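Home > Boards > Small Projects > Trays, Boxes and Display

Block on a flat tray – leave it sitting there or fix it down?

slowglue
Posted 5/19/25

I have a flat rectangular tray with a reddish-brown frame and a square block that goes on top of it. The block is a pale gray-blue. The two have been together for as long as I've had them and I like how they look, but the block isn't attached to anything. If you pick the tray up by one end, it slides. If you set the tray down a bit hard, it slides. I must straighten it every time I walk by.

I don't want to ruin either piece. I got them at a house sale in Prukoddale in December and I doubt I could match them. What I'd like to know is whether people here fix things like this down or just live with it. I'm also wondering about placement, dead center or off to one side. I've tried both and keep changing my mind.

I can't tell you what the block is made of. It has a finish on it and I don't want to scratch it to find out. Same goes for the frame.

----------

mitermaybe

Museum putty. The clear or off-white kind that earthquake people use. A pea of it under each corner, press, done. Comes off with a twist and what stays behind rolls up under your thumb.

----------

hollowcore88

I'd be careful with putty on a finish you can't identify. I had some under a painted box for one summer and it left four dark spots that never came out. The box was cheap so I didn't care much, but if you can't replace it I would think twice.

----------

mitermaybe

What brand was it? The old blue poster stuff leaves oil. The stuff sold for display doesn't, or not that I've ever seen.

----------

hollowcore88

It was sold for display. It was in a window with the sun on it though, so maybe heat did it.

----------

slowglue

Thanks both. No window near it, so heat shouldn't be a problem, but I don't love the idea of four spots.

One thing I left out is what the tray stands on. It's a beige marble pattern, the same stuff I put down in two rooms, sold under the name Bovmont. I had a piece left over and used it as a base. It's smooth, so the tray can move on the base and the block can move on the tray. That's two places for things to go wrong. Last week I spent a whole evening trying to work out which of them was doing the sliding.

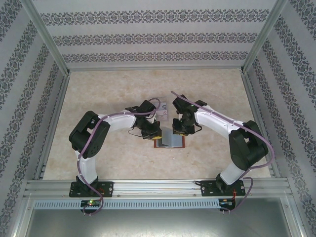 With the tray held still and only the block being pushed, it takes very little. With the block left alone and the tray being pushed, the tray goes first and the block rides along with it until the tray stops short. Then the block keeps going a little. So I think the tray is the main problem and the block is the second one, but I'm open to hearing otherwise.

As for color, I was worried the beige would make everything look washed out. It doesn't bother me. The reddish-brown is strong enough to hold its own, and the gray-blue looks cooler next to it than it did on the kitchen table.

----------

pinecrate

Fix the tray and leave the block alone. Cut a piece of rubber shelf liner a little smaller than the bottom of the tray and lay it underneath. No glue. I do this with every tray in the house and none of them move.

If the block still slides after that, cut a smaller piece for the block. Keep it well inside the edges so it doesn't show.

----------

hollowcore88

Shelf liner is what I'd go with too, but not on a vinyl floor piece. Some rubber will yellow vinyl. It's the same thing that happens with rubber-backed bath mats. Do you know if the Bovmont is vinyl?

----------

slowglue

I threw the box out and the leftover piece has nothing printed on the back. The shop was Sfakianakis, out past the feed store. I can call and ask them.

----------

pinecrate

I've had liner on vinyl for 13 years with no yellowing. Just saying.

----------

hollowcore88

Then you got lucky or you have a different liner. Lift your bath mat some time and look.

----------

pinecrate

I don't have a bath mat.

----------

edge_banding_ed

Cork. It comes in thin sheets, it doesn't react with anything I know of, and it grips well enough for something that only gets bumped. Two millimeters is plenty. You can get a roll for less than the putty costs and you'll have enough left over for every lamp and bowl you own.

On placement, I'd go center. A square on a rectangle already gives you more space at the ends than at the sides. If you push it over to one end it starts to look like something is missing from the other end, and then you'll be out hunting for a second block.

----------

mitermaybe

I disagree on center. Centered looks like a hotel lobby. A third of the way along and it looks like a person put it there. You can use the long empty part for keys or mail if you want.

----------

edge_banding_ed

If you put keys on it, it's a key tray with a block in the way.

----------

slowglue

No keys are going on it. The keys live on a hook.

I tried a third of the way along again this morning. It looks fine from the doorway and wrong from the chair, and I spend more time in the chair. I'm leaning toward center.

----------

quietdrawer

Coming at this from a different side. Why fix anything? I have a stone on a tray that has been loose for years. It moves when I dust and I put it back. That takes a second. Once you start sticking things down you can't wipe under them, and then you get a line of dust around the bottom that is harder to clean than the whole tray was.

If it's sliding when you pick up the tray, take the block off first and carry them one at a time.

----------

slowglue

That's fair. The reason it gets to me is that it's at elbow height beside a walkway, so it gets knocked by whoever goes by with laundry or groceries. I'm not carrying it around for fun. I moved it to a shelf for a while, but the shelf is too narrow and the tray hung over.

----------

quietdrawer

OK, a walkway is different. I'd go with the cork in that case. Or move the whole thing away from the walkway, but I guess you'd have done that.

----------

slowglue

There's one other wall, and it has the heater on it.

I called Sfakianakis. They were nice about it. The person on the phone looked up the old order and said the piece is vinyl on top, and that they tell people to keep rubber off it. So hollowcore88 was right to ask. They suggested felt, which I think is wrong for this. Felt is what you use when you want something to slide.

----------

hollowcore88

Felt is for chairs. You'd be making it worse. It would protect the surface, but the tray would skate.

----------

pinecrate

OK, I take back the liner. Some of it says "non-adhesive" on the package and I thought that covered it, but that's only about glue. I went and checked mine and there is a faint line at one edge. It could be dirt.

----------

edge_banding_ed

If you do the cork, here's how I cut it. Turn the tray over on a towel and measure the bottom. Take a quarter inch off each side and mark that on the cork with a pencil. Use a new blade and a metal ruler and make two light passes. One hard pass will crumble the edge. For a tray you don't need to stick it down. If you want it to stay with the tray when you lift it, use a couple of dabs of white glue and try it in a spot that doesn't show first.

For the block, same thing but smaller. I would not glue that one at all.

----------

mitermaybe

White glue on a finish nobody can identify is no safer than putty.

----------

edge_banding_ed

It goes on the underside. If it marks, you turn it back over and it's gone.

----------

mitermaybe

So does putty. Putty was on the underside too.

----------

slowglue

I'm skipping the glue and the putty both, so you can call it a tie.

Cork is in. I bought a sheet, cut one piece for under the tray and a small square for under the block. The first cut on the small one crumbled at a corner, exactly as described, and I had to do it over with a new blade. Nothing is stuck down. I bumped the table with my hip several times on purpose, and the tray stayed where it was. The block turned a little on the hardest one but didn't travel.

The cork raises the block by a hair. From the chair I can see a thin brown line under it if I go looking. It's close enough to the color of the frame that I may leave it. If it starts to bug me I'll trim the square smaller.

It's in the center for now.

----------

quietdrawer

Trim it. If you can see it now, you'll see it every day.

----------

hollowcore88

I'd leave it. The bigger the piece, the better it holds, and you have people walking by with laundry.

One more thing on the vinyl. If that leftover piece isn't held down, the edges may start to curl, mostly in dry weather. Mine did. I put it face down under some books for a week and it came back flat.

----------

slowglue

It's flat so far. I'll keep an eye on the corners in winter, when the heat's on.

----------

newtothebench

Reading this with a similar problem, a heavy bowl on a painted tray. Does the cork sheet need to be sealed, or do you use it as it comes? The one I found is a pack of 100 little round dots with sticky backs, and I'd like to know if those are any good before I order.

----------

edge_banding_ed

Use it as it comes. The dots are OK under a lamp. Under a heavy bowl the sticky part creeps in warm weather and you end up with the dots in one place and the bowl in another. Get the plain sheet.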